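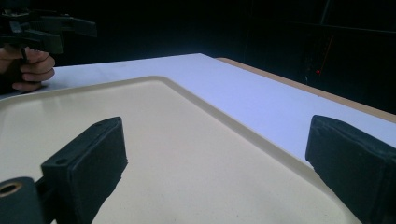 Garras de mão, segunda versão

12 de maio

Desde a última vez que escrevi, o par de garras mudou bastante. A primeira versão fechava com um cordel e uma mola de esferográfica, e ao fim de uma tarde já tinha folga em todo o lado. Nesta usei um gatilho com biela, um carrinho num varão de 9 mm e dedos que se trocam com um parafuso. Fica aqui o registo do que fiz, para quem perguntou e para mim, que me esqueço.

A ideia mantém-se. São duas garras, uma em cada mão, cada uma com uma câmara virada para os dedos. Faço a tarefa com elas, gravo, e mais tarde o braço que estou a montar na oficina partilhada há de aprender com essas gravações. O braço ainda não tem ombro. Está parado desde agosto, à espera de um redutor decente, e por isso avancei com as garras, que dependem só de mim e da impressora.

O corpo foi impresso em PETG preto. Comecei por fazer as peças em PLA e os suportes dos dedos abriam pela linha das camadas quando apertava com força. Rodei-os noventa graus na mesa de impressão, aumentei as paredes e deixaram de partir. Os insertos roscados são de latão, metidos com o ferro de soldar. Estraguei quatro até perceber que tinha o ferro quente demais e que o melhor é empurrar devagar, parar a meio e acabar de assentar com uma chapa fria por cima.

As almofadas dos dedos deram mais trabalho do que o resto todo. Experimentei silicone vazado em casa (bolhas), borracha de câmara de ar (dura) e, por fim, uma espuma preta que o Thabiso Nkosi tinha de sobra de uma caixa de transporte. A espuma agarra bem, mas esfiapa nos cantos se for cortada com x-ato gasto. Com lâmina nova e uma régua metálica fica aceitável. Colo com cola de contacto e deixo uma noite debaixo de um peso.

Para os ensaios uso um tabuleiro creme, baixo, de rebordo arredondado. É onde vão ficar as peças quando começar a gravar a sério. Antes disso quis ver se conseguia pegar-lhe pelo rebordo com os dedos bem abertos, e foi aí que apareceu o primeiro problema: a abertura máxima estava curta. Redesenhei a biela com um braço mais comprido. Perde-se um pouco de força no aperto, mas não me fez falta.

O segundo problema é a luz. A minha bancada tem um tampo branco e o fundo da oficina é escuro. A câmara regula a exposição pelo que apanha mais claro e tudo o que está para lá da mesa desaparece. Para a gravação isso até me convém, há menos tralha a distrair. O que me incomoda são as sombras dos próprios dedos, que caem no fundo do tabuleiro e mudam de forma conforme inclino a mão. Vou tentar uma segunda luz, mais difusa, do lado oposto. Se alguém tiver outra sugestão, os comentários estão abertos.

A eletrónica é simples. Um codificador magnético mede a abertura, uma placa pequena lê o valor e envia-o por USB. Faço 200 leituras por segundo, que chega de sobra. O programa que junta tudo chama-se Pumum, nome que ficou de uma pasta de testes e que já não me apetece mudar. Guarda o vídeo das duas câmaras e a abertura dos dedos com o mesmo relógio. Na semana passada descobri que a garra esquerda gravava com atraso em relação à direita. Era o cabo, que passava por um hub velho. Liguei-a diretamente ao computador e o atraso sumiu.

Até agora tenho 608 gravações, a maior parte curtas e muitas delas para deitar fora, porque foram feitas com os dedos antigos. Quero chegar às 1.000 com esta versão antes de voltar ao braço.

Falta ainda:

Pôr uma anilha mais larga no gatilho da direita.
Limar o suporte da câmara, que roça no corpo quando a garra abre toda.
Arranjar maneira de prender os cabos ao antebraço. O velcro escorrega.
Publicar os ficheiros. Prometi-os no outro artigo e ainda não estão em condições, o suporte dos dedos tem medidas escritas à mão que só batem certo com a minha impressora.

Quando o redutor chegar escrevo sobre o ombro.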